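Laborbuch Robotik-AG, Projekt Satesum
Eintrag 23.6.23

Anwesend: Sharon Temba, ich. Harb läuft wieder, Netzteil getauscht, Lüfter laut wie vorher.

Zuerst der Greifer. Der Tolliretti-Servo am Handgelenk hat beim Einschalten gezuckt und ist dann in den Anschlag gefahren. Kabel nachgesteckt, Nullpunkt neu gesetzt, danach ruhig. Die Schraube am Gegenlager war locker, mit Sicherungslack versehen. Bitte vor dem nächsten Lauf prüfen und nicht einfach nachziehen, der Kunststoff gibt dort schon nach.

Danach Datensatz. Stand vor heute 1.078 Bilder, jetzt 1.398. Die neuen sind alle aus der Ich-Perspektive, beide Hände im Bild, wechselnde Gegenstände aus dem Haushalt. Sharon hat den größeren Teil durchgesehen und die unscharfen gleich verworfen, die sind in der neuen Zahl nicht mehr drin. Beschriftet ist davon noch wenig, die Masken fehlen komplett.

Testlauf mit dem alten Modell, Stichprobe 100 Bilder. Hände findet es fast immer, bei den Gegenständen wird es dünn. Lange, schmale Sachen hält es gern für ein Stück Unterarm, vor allem bei wenig Licht. Zerbrochenes erkennt es gar nicht, weil in der alten Sammlung nur heile Teile waren. Für den Wettbewerb im Dezember brauchen wir das aber, die Aufräum-Aufgabe verlangt ausdrücklich auch Bruchstücke.

Klassenliste geändert: »Kleiderbügel« bleibt, neu dazu »Kleiderbügel, Teil«. Sharon wollte zuerst nur »Holzteil«. Haben uns dagegen entschieden, sonst landet der Kochlöffel in derselben Kiste. Rolle/Rohr bleibt vorläufig eine gemeinsame Klasse.

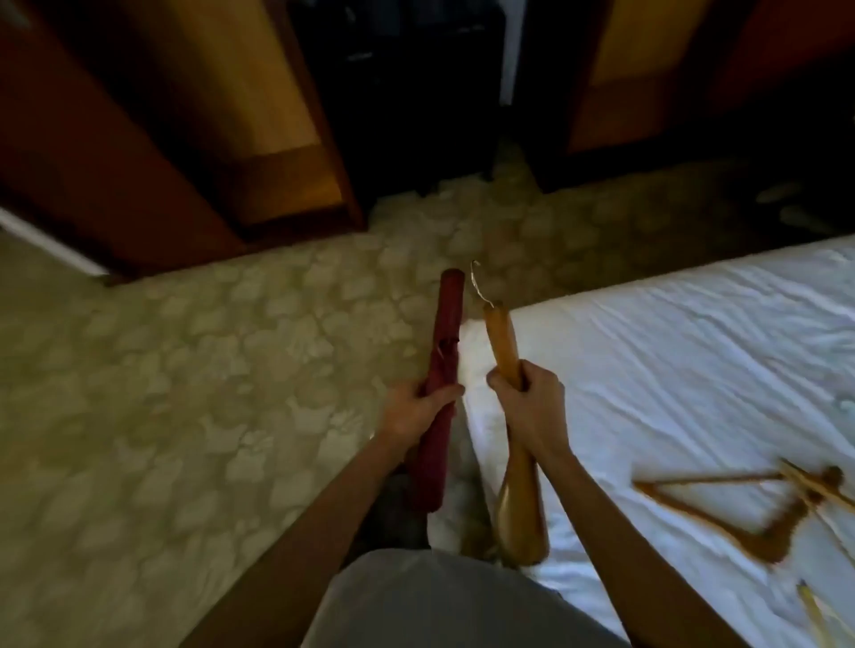
Links rote Rolle, rechts Bügelteil mit Metallhaken. Auf dem Laken weitere Teile, einzeln beschriften.

Zu klären: Gehört der Haken zur Maske dazu? Ich bin dafür, beim Greifen ist er das Erste, woran der Finger hängen bleibt -- Sharon ist dagegen, dünne Metallteile gehen beim Verkleinern sowieso verloren. Beide Varianten an einer kleinen Menge ausprobieren, dann entscheiden.

Export nach Deltix hat beim 2. Versuch geklappt. Beim ersten war der Ordnername zu lang, Umlaute mag es auch nicht.

Offen:
Masken für die neuen Bilder
Ersatz für das Gegenlager drucken
Helligkeit beim Training stärker variieren
alte Klassenliste vom Rechner am Fenster löschen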